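**Ticket:** Lapel and back length print short on the Buchanan overcoat
**Product:** Trirkum pattern suite, plot module
**Customer:** Serodard, outerwear studio
**Reported by:** Morven Geddes
**Assigned to:** Domingo Insaurralde
**Priority:** High
**Status:** Resolved, one item open

## Report

Full-scale plots of the Buchanan overcoat come out short along the grain. Width is correct. The error is 3 mm over 1000 mm, measured with a steel rule on the back panel. It shows up in all 5 sizes and on every piece long enough to measure it properly.

The first toile was cut from these plots in May. Center back measured under spec, and the collar stand would not sit to the neckline at the notches because the collar is laid on the cross grain and the back neck is not. The sample room put it down to shrinkage from fusing and added length by hand. A second toile in unfused calico had the same fault.

Steps already tried on our side:

- Restarted the plotter and the workstation
- Reprinted from the archived style file
- Changed the paper roll
- Checked the shrinkage fields in the style sheet (all zero)
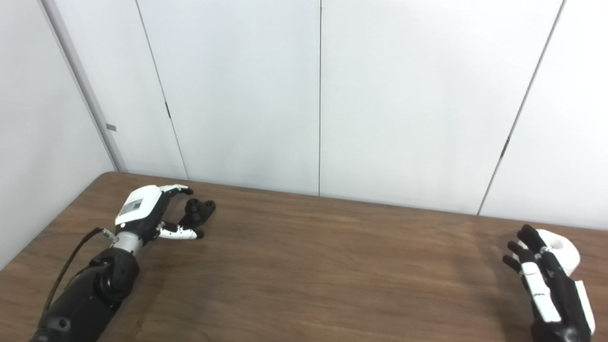 *Attachment 1. Wood-grain tabletop and light gray wall panels, with a robotic arm on each side.*

## Log

**9:10, D. Insaurralde**
Received. Please send the style file, the plot file, and the output profile. Plot a calibration square from Tools > Output > Test Square, 300 mm on a side, and measure both directions. Do not correct the pattern pieces until this is settled. Any length added by hand will have to come out again.

**10:25, M. Geddes**
Files uploaded. Test square measures 300 mm in both directions. I plotted it twice.

**10:50, D. Insaurralde**
A correct test square rules out the feed rollers, or would if the square used the same output profile as the job. It does not. The test square always plots from the factory profile. Your job uses a profile named "Pratoretti wool". Who made it, and what was it for?

**11:30, M. Geddes**
Pratoretti is the mill that supplies the double-face. The profile was set up for last winter's coats. The pattern cutter who made it has left. I was told it only controlled pen weight and paper width.

**11:55, D. Insaurralde**
It also carries a length compensation value. Compensation in an output profile is applied at the plot stage, after the style sheet, so the shrinkage fields in the style will still read zero. On-screen measurements will also be correct. The value in your file is negative, which shortens the piece. My guess is that it was meant to offset relaxation in that particular cloth, or the sign was entered wrong.

Please do the following:

1. Open Output > Profiles and duplicate "Pratoretti wool".
2. In the copy, set Length Compensation to 0 and leave Width Compensation alone.
3. Save the copy under a new name.
4. Replot the back panel only, middle size.
5. Measure along the grain line between the two drill marks.

**1:40, M. Geddes**
Replotted. Grain line is on spec. Collar stand and back neck now match at all notches when the paper pieces are walked together.

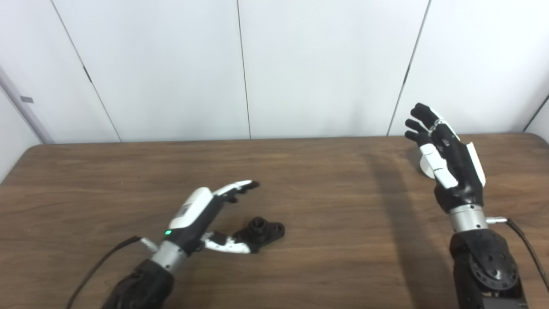
*Attachment 2. Both robotic hands over the brown tabletop, small black part near the left thumb.*

**2:05, D. Insaurralde**
Good. Lock the old profile so it can't be picked from the plot dialog. Then check which other styles point to it: Reports > Output > Styles by Profile.

**3:20, M. Geddes**
The report lists the Buchanan and 3 others. Two are archived. The third is a cape that has been graded but not cut. All moved to the new profile. The hand-added length has been taken out of the Buchanan master and the file checked back in.

## Cause

Negative length compensation stored in a custom output profile. The profile was inherited when the Buchanan was copied from an earlier coat block.

## Fix

Job moved to a profile with compensation at zero. Old profile locked. No change to grading rules, seam allowances, or notches.

## Open

- Plot dialog should show a warning when the selected profile has a compensation value other than zero. Passed to development as a feature request.
- Graded nest to be replotted by the customer in the smallest and largest sizes. Ticket stays linked until those measurements are posted.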